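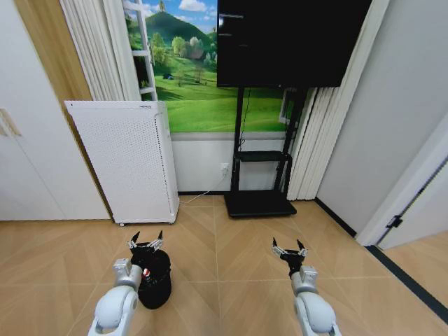 Can the Hutness two-arm kit be assembled and run at home without a machine shop?

One person with hex keys, a torque driver and a laptop can do it, but the base plate is sold separately and the gripper calibration has to be repeated more often than the manual suggests.

Hutness Dual Arm Kit, second revision: long-term review
by Tarmo Vaher

The kit costs $3,915 with both arms, both grippers, two power supplies, the control box and a head camera bracket. The camera, the base plate and the computer are extra. I bought mine at list price and put it together at home in July, then kept it running on floor-level pickup for long enough to have opinions about the parts that wear. Amedeo D'Amico built the same revision in the Lovside shared workshop, and where his results differ from mine I say so.

What arrives

The arms ship partly assembled. Shoulder and elbow joints are closed units and should stay closed; opening one voids the warranty and there is nothing inside that a normal owner can service. The wrist comes separate from the forearm, and the gripper comes separate from the wrist. Fasteners are bagged by step, with the bag number printed on the matching page of the manual. All of mine were present. One bag held screws a size too long for the wrist housing, and they bottom out before the head seats. Measure before driving them in. Amedeo had the same bag with the same screws, so I assume it is a batch error. Hutness mailed replacements without asking for photographs.

The manual is a PDF. The drawings are clear and the text is thin. Cable routing gets a single page for both arms, and the drawing on that page shows the left arm only. Mirroring it for the right arm puts the connector on the wrong side of the elbow, where it gets pinched at full flexion. Run the right cable on the same side as the left and leave a loop at the elbow large enough to pass a finger through.

Base and mounting

Nives Benedetti cut my base plate from aluminum, copying the hole pattern in the manual. The pattern is correct. Both arms bolt to it side by side. With the arms reaching forward over the floor, the load on the front edge is considerable, and a light base will rock. I added ballast at the rear until the rocking stopped at the highest speed I use. Lovside has a steel plate from Merkinville, which is heavy enough alone and miserable to move.

On a hard, smooth floor, put rubber under the plate. Without it mine crept during fast reversals, and a small shift of the base is enough to spoil the floor calibration. My room has a wood-look floor in a herringbone pattern. The repeated diagonal seams gave the stock floor-detection routine some trouble; it reported edges where there were only plank joints. Raising the edge threshold in the config file fixed most of it.

Arms

The white segments are a glossy plastic shell over the structure. They look clean and scratch easily. Stiffness is adequate for light household objects. Holding a load at full reach, the tip sags visibly and the controller does not compensate for it unless payload mass is entered by hand. Enter it.

Repeatability is good once the joints are warm. From a cold start the first few moves land low, so I run the supplied exercise loop before doing anything that needs precision. The loop cannot be scheduled, which is a strange omission in a product sold to people who automate things.

Noise is acceptable in a room with people in it. The elbow joints have a whine at low speed that Amedeo does not hear and I do.

Grippers

Each gripper has two slender fingers with silver tips, opening in a V. Metal brackets hold the fingers at the base. Maximum opening is specified as up to 100 mm at the tips, and mine reach that only after the end stop is adjusted. Out of the box, the left one opened less than the right.

The V geometry is the main thing to understand before buying. The fingers are not parallel when open, so contact starts at different points depending on the width of the object. Thin rigid things are picked up well. A fabric edge or a handle is also fine, as the narrow fingers get into folds that wide pads push away. Large smooth round objects are poor: the fingers close on the near side of the curve and squeeze the object outward. With soft-sided containers, go for the rim from above and avoid the wall, which folds inward and gives the force sensing nothing to read.

I logged 3,343 grasp attempts before the left bracket screws needed attention. They had backed out far enough to give the fingers lateral play. Medium-strength threadlocker has held them since. Hutness should apply it at the factory or put it in the box.

Finger calibration drifts. The manual says to run it once after assembly. I now run it at the beginning of every session, and Amedeo arrived at the same habit independently.

Software

Version 2 of the control package is the first I would call usable. Teleoperation works over a wired connection with no noticeable lag. Wireless works too, with occasional stalls, and during a stall the arms hold position, as they should. The arm-to-arm collision check is conservative and can be tuned. It knows nothing about furniture. If there is a TV stand or an appliance within reach, define a keep-out box for it or move it.

Logs are written as plain text, one file per arm, with unsynchronized clocks. Evaristo Villa has written a small script that merges them, and it is linked from the Hutness forum. Support replies came in the morning, usually the next one, and were technically competent.

Compared with the Vitale

Nazareno Longo lent me his Vitale pair for the comparison. The Vitale has parallel fingers, a better manual and a metal forearm. It sags less under load. It also has a closed controller, and the finger mounts are proprietary, so printed fingers are not possible without an adapter. For repeated work on boxes I would take the Vitale. For mixed objects at floor level I prefer the Hutness, mainly for the narrow fingertips and the open config files.

Faults so far

Wrist screws too long, replaced free.
Left bracket screws loose, fixed with threadlocker.
Right elbow cable pinched during assembly, my error following their drawing.
Control box fan noisy, replaced with a standard part.

Rating

Mechanics: good. Grippers: good within the limits above. Documentation: poor. Software: acceptable in the current version, bad before it.

Add the cost of a base plate, a camera and threadlocker to the list price when budgeting. Owners of the first revision should note that the grippers do not fit the older wrist, and that Hutness has no adapter for sale.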